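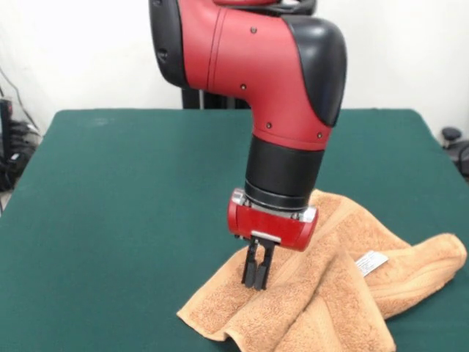

Zupan towels, back in stock

Ok they're back. Sold out in March and we've had emails ever since, so thanks for waiting. Same mill, same weave, slightly softer edge this time.

Cotton waffle, 27 x 30 inches. Sold in packs of 2. Colors: tan, slate, off white. Slate is low, reorder is in but no date yet.

Good for dishes, hands, bread dough, lining a drainer. Not great on wine glasses for the first few washes, bit of lint. Goes away.

Care
Wash before first use. Warm, no softener (kills the absorbancy). Tumble low or hang. They shrink a little and the waffle gets deeper, that's normal. Bleach is fine on the off white only.

Shipping
Orders in by noon go out same day from Kaltgate. Free over 80 dollars, and yes you can mix with the Vurau aprons and the Zivamen soap bars to get there. No PO boxes for now, sorry.

Returns
30 days, unwashed, tag still on. Send it back with the slip in the bag. If you lost the slip just write your order number on a peice of paper.

Wholesale
Cafes and rentals, ask for Fidel Henríquez. Put wholesale in the subject line or it lands with the regular orders and sits there. Case pricing on request, tan and off white only until the slate comes in.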